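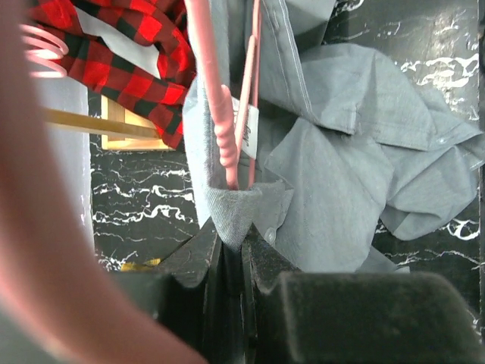 Skarkell clothes swap is back, and it's moved to a bigger hall

March 26, 2024

Good news if your wardrobe is bursting (mine certainly is) – the Skarkell clothes swap has a new home! From next month it'll be in the old Gisden schoolroom, just up the hill from the bus shelter, and there's a proper car park this time so we won't all be squeezing in along the verge.

I popped in to the last one in January and could hardly get through the door. Wilma MacBrayne, who runs it, tells me 313 people came through over the afternoon and 807 bits of clothing went home with somebody new. "We had coats piled on the piano," she said. "I couldn't find my own, and I think it went to a lady from Greka."

It works the same way as before. Bring up to 11 things, clean and with their buttons on, and you get a token for each one. Kids' clothes don't need tokens at all, so just help yourself. Flannel shirts and thick jumpers always go first, so come early if you're after one of those – I missed a lovely green cardigan by seconds and I'm still cross about it.

There's going to be a mending table too, with two sewing machines and a big tin of spare zips. The Pringle bakery is doing the teas, and yes, I did ask, there will be cheese scones.

Wilma is still short of clothes rails and would love spare hangers, any colour, any sort. You can leave them in the schoolroom porch whenever it's open. Getting in costs nothing, but there's a bucket by the door for the heating, and nearly 22 pounds of last time's takings came in coppers, so bring those jam jars!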